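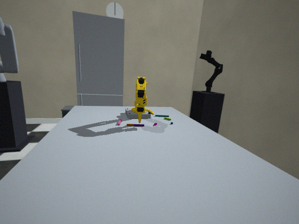

Sikari is the planning package we bought last November to lay out the sorting bench at Agyeman before anything was bolted down. I've used it most working days since then, so this is a review from the packing floor and not from the office. The simulated room is plain, but it has what you need: a long pale table, the yellow arm on its flat base plate, and small coloured blocks and bars to sort. Shadows are drawn on the table top, and I found them useful for judging how close the gripper fingers are to the surface.

**What changed for us**

Four of us used to sort by hand on each shift. Now two sort, one looks after the arm and one checks rejects. Pay stayed the same, though the checking job is duller and we had to ask for it to be rotated. My wrists are better. I do miss the talk at the bench - the new stations are too far apart for it.

**Good points**

- Nhyira Lamptey learned it in a week with no coding.
- A run of 500 picks can be left going over lunch.
- You can try a bad layout without stopping the line.

**Bad points**

- Thin, flat parts are fiddly to set up.
- The manual is 82 pages and has no index.
- Saved layouts won't open in Pasero, our older package.

The licence cost us £2000, with a year of phone support. I'd buy it again, but get the people on the bench using it before the layout is signed off. We saw ours two days before.

Ewurabena Nutsugah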